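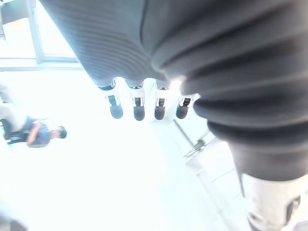 Tenus blackout roller shade: three weeks in a very bright room

Posted 9th May

I put off buying shades for the back room for way too long. The windows there get sun from breakfast until mid-afternoon, and by ten o'clock the floor is so bright I squint walking across it (and I'm wearing slippers, not skis!). So I finally ordered 2 of the Tenus rollers in the color they call Clivitz, a sort of oatmeal gray.

Hanging them was easier than I expected. The brackets take 3 screws each and the paper template lines up well with a metal window frame, although you'll want a sharp pencil and a helper for the long one. I did the first alone and got it crooked.

Now the good part: they really do block the light. With both down I can read my laptop at noon without cranking the brightness, and the fabric hasn't picked up any creases. The pull is smooth and pretty quiet.

What I don't love is the thin line of glare down each side. My old Gurnis shades had little side channels and I miss those. The bottom bar is light too, so it taps against the sill when the window's open, and that drives me nuts at night.

I paid $325 for the pair, with shipping. Would I buy them again? Yes, for this room. For a bedroom I'd get something with channels and spend more.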